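Setting up a match in Sutel League Manager
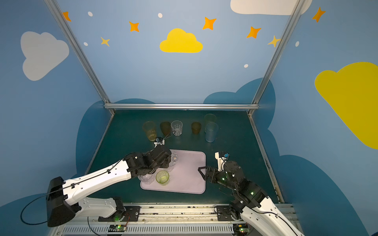

Photo: Tremimberg Media

4. Recording a red card

1. Open the match on Friday's fixture list and tap Events.
2. Choose the player, then Red card.
3. Enter the minute. For stoppage time, type the extra minutes in the second box.
4. Tap Save. The side drops from 11 players to 10.

Note: a second yellow is entered as Yellow - the red is added for you.

Caution: once the referee's report is locked, cards cannot be changed.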